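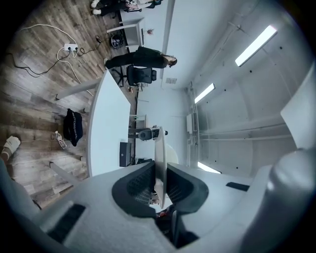 From: Karlijn Claeys
To: skirkitz-users
Date: September 8, 2023
Subject: Re: Ding drops the first alert after idle

On the list, a Prevonwood user wrote:

> We run Ding behind the Turker scheduler with the stock
> config. If no job finishes for a while, the next alert is
> logged as sent but never arrives. The one after it is fine.
> Retries are set to 2. Raising them made no difference.
> Is this a Skirkitz problem or ours?

It is a Skirkitz default that doesn't fit your setup. The relay keeps the outbound connection open and assumes it is still good until a write fails. idle_timeout is 300 seconds. If your firewall drops idle sessions earlier than that, the first write goes into the local buffer, returns success, and is logged as sent. The retry counter is only touched on a reported error, so changing it has no effect on this.

Set idle_timeout to 70 and restart the relay. A reload does not pick up the change. Then leave the queue alone for about 2 minutes and send one test alert with debug logging on. You should see "reopen" before "write". If you see only "write", the old value is still loaded, most likely from the per-user file, which overrides the system one.

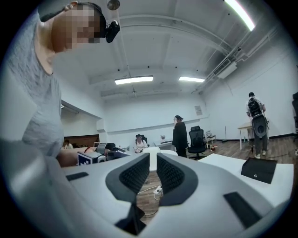
Before you test, rule out the relay host losing power or link. A short outage gives the same pattern in the Ding log, and the only difference is a fresh start line in the system log. Check how the host is fed. A white power strip lying on the floor with thin cables looped across it is a common enough arrangement, and a plug can get pulled partway out by a foot or a chair. Compare uptime on the host with the time of the last lost alert.

If uptime is longer than that, the

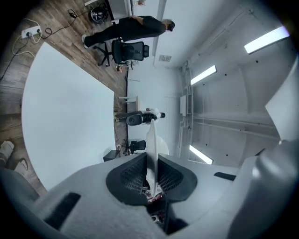
host stayed up and the timeout is the thing to change. Post the debug output if the test alert is still lost. Include the relay version and both config files, with the tokens removed.

The default is due to be lowered in the October release.

Karlijn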